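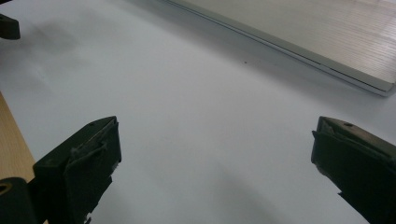
Tischauflage Rarnano von Gradurska im Test: Weiß, glatt und überraschend brav

Ich gebe zu, ich habe lange gezögert. Eine weiße Auflage für den Basteltisch, das klang für mich nach einem Nachmittag Freude und danach nur noch Schrubben. Aber mein alter Tisch hatte inzwischen so viele Schnitte und Klebereste, dass ich beim Schreiben ständig in irgendeiner Rille gelandet bin - also doch bestellt, bei Thiele, und nach 4 Tagen stand die Rolle vor der Tür.

Auspacken und auslegen

Die Auflage kommt gerollt und will erst mal gerollt bleiben. Ich habe sie verkehrt herum ausgelegt, Kochbücher auf die Ecken gestellt und über Nacht in Ruhe gelassen. Am nächsten Morgen lag sie flach, nur eine Ecke hat noch drei Tage lang frech nach oben geschaut. Zuschneiden ging mit einer normalen Haushaltsschere, bei den langen Seiten würde ich aber ein Lineal und ein Cuttermesser nehmen (meine Kante hinten an der Wand ist eher Freestyle).

Im Alltag

Das Weiß ist ein kühles Weiß, kein Creme, und macht den ganzen Arbeitsplatz heller. Papier rutscht schön darüber, Bastelkleber lässt sich nach dem Trocknen einfach abziehen, herrlich! Bleistift geht mit einem feuchten Tuch weg. Filzstift sollte man sofort wischen, sonst bleibt ein leichter Schleier. Und ja, man sieht jeden Krümel. Mich stört das weniger als gedacht, wer da empfindlich ist, nimmt lieber die graue Variante.

Als Schneideunterlage taugt sie nicht, dafür liegt bei mir weiterhin die dicke Matte von Distside obendrauf. Heiße Tassen habe ich mich bisher nicht getraut.

Würde ich sie wieder kaufen? Ja, beim nächsten Mal aber eine Nummer größer, damit vorne etwas übersteht.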